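Closavholm Home Chores Kit - Set-Up Guide
Section 3: Your First Cloth Task

Revised March 2023

So, can a machine fold your laundry yet? Sort of, sometimes, and it's getting better fast enough that we rewrite this section more often than any other. Cloth is the hardest thing in the whole guide and also the most fun. A mug has the same shape every time you reach for it. A shirt never does, and dark shirts hide their own edges on top of that.

By the end of this section you will have recorded a batch of demonstrations with the two hand-held grippers and trained a first folding policy on them. Finish Section 2 (pairing and calibration) before you start.

3.1 Before you record

1. Pick one kind of item and stay with it. Hand towels are the friendliest. T-shirts are a good second choice.
2. Use a table you can reach across without leaning. Leave your usual tablecloth on if you have one.
3. Turn on the lights you would normally use in the evening.
4. Open and close each gripper fully 3 times and watch the width readout in the Moriarty app. It should return to zero each time.
5. Wipe the finger pads with a damp cloth and let them dry.

NOTE: Don't tidy the room first! A policy trained in a bare room tends to come apart the moment somebody leaves a coat on the sofa. Normand Tremblay ran our early towel trials at the Wolliscombe workshop with everything put away, and the results looked wonderful until we moved one table into a real home.

3.2 Recording

1. Drop the item on the table from chest height so it lands in a heap.
2. Press Record and wait for the tone.
3. Find a corner with one gripper and pinch it. Keep the pads low and close slowly.
4. Bring the second gripper to the neighboring corner, lift both, and lay the cloth out.
5. Fold, press flat with the closed jaws, and press Stop.
6. Repeat until you have 30 good runs, then take a break. Tired hands make jerky data.

CAUTION: Keep your fingers clear of the linkages while the jaws are closing. They pinch harder than they look.

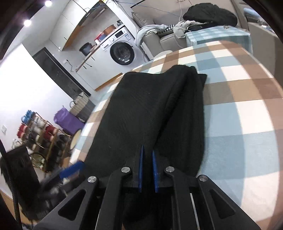
Mistakes are worth keeping, by the way. If you miss a corner and have to go back for it, leave the run in and tag it Recovered. Those runs teach the policy what to do when a grasp slips, and slips are most of what goes wrong with cloth.

3.3 How much is enough?

For hand towels, 800 runs gave us a policy we were happy to show people. Black T-shirts took 2000, and sleeves still go wrong. Jarrah Merrick has been working on sleeves at Prodthorpe and we hope to have an update to this section in June.

3.4 What to expect

Flattening a heap works well now - really well, and it's a joy to watch. Simple folds are good. Matching socks is hit or miss. Turning a garment right side out is still a job for you.

If the policy stalls over a heap, stop it, shake the item out by hand and start again. If it stalls in the same way on the next try, go to Section 7, Troubleshooting.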